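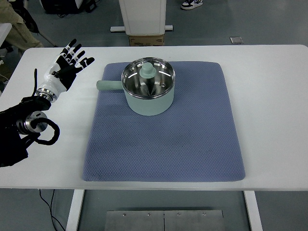 Is a small electric pot enough to replace a kitchen for a few months?

Miyuki Takagi

I'm moving into a rented room in Starncombe until the lease on the new place starts in December. There is a shared kitchen two floors down, and I've seen it, and I would like to use it as little as possible. The room rules allow "one heating appliance, not over 1000 watts," so I'm looking at one of those little electric cooking pots with a single long handle.

My problem is that I don't believe the reviews. Every one I read says the pot "does everything" — rice, pasta, eggs, soup, steamed vegetables, hot pot for two. The listing from Pukon says 800 watts, and my old stove burner was a good deal more than that. How long does a pot like this take to boil water for pasta? Can you fry anything in it or is that a lie? And is a silicone mat under it needed, or is that something the seller adds to the cart?

I cook for one, mostly noodles and vegetables. I don't care about recipes, I want to know what it's bad at.

Share (14)
Comments (3)

galdale_renter

I lived on one of these for most of a year and I'd call it half a kitchen. Soup, instant noodles, boiled eggs, oatmeal and frozen dumplings are fine. Rice works if you stand there and turn it down yourself. Anything that needs a wide flat surface is a disappointment. You can fry one egg. You can't brown a pound of mushrooms, whatever the video shows, they just sit in their own water and go gray.

On boiling: fill it halfway and it's quick enough. Fill it near the top and go do something else. I start with water from an electric kettle, but if your rules really mean one appliance then you don't have a kettle, so plan on waiting. Also check how "capacity" is stated. Sellers measure to the brim, and you will never cook to the brim unless you enjoy wiping starch off a table.
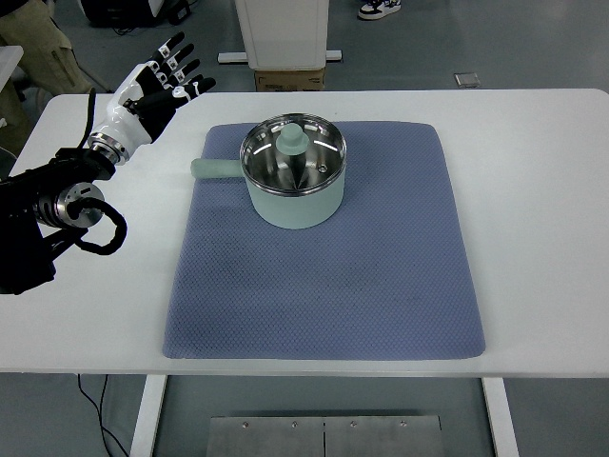 Small green saucepan with its lid on, set on a mat.

Get a lid that fits tightly and don't pay extra for the "steamer set" until you've had the pot a month. I used mine twice.

The mat is worth having if the table isn't yours. My landlord kept part of the deposit over a pale ring that I still say was there when I moved in, and I had no way to prove it. It doesn't have to be the seller's mat. A folded towel is not the same thing, don't put anything that heats up on a towel.

Share (6)
Comments (11)

Sugawara

Agree with most of the above but I'd be more suspicious of the wattage question than the cooking question. The number on the listing and the number on the sticker under the base are not always the same. I ordered an "800" once and the label said something else, and the building manager only cared about the label. Turn it over on the day it arrives, while you can still send it back.

Second thing is cleaning. If the cord doesn't detach, you are washing an electrical item at arm's length over a bathroom sink, and after a week of that you'll be rinsing it badly.
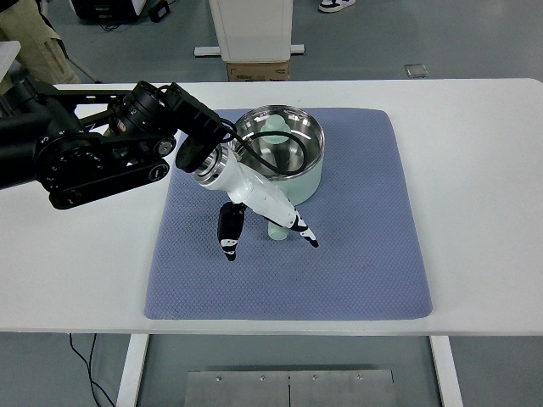
So look for a detachable cord, or an inner pot that lifts out, and ignore the color and the number of heat settings. Mine had five and I could tell two of them apart.

As for saving money, I doubt it's as much as people claim. I kept receipts for one month and the saving over takeout was real but small, mainly because I had nowhere to store food and bought everything in tiny packets. If the room has no fridge I'd think harder about that shared kitchen. Go look at it again on a Thursday night and see who's using it.

Share (2)
Comments (5)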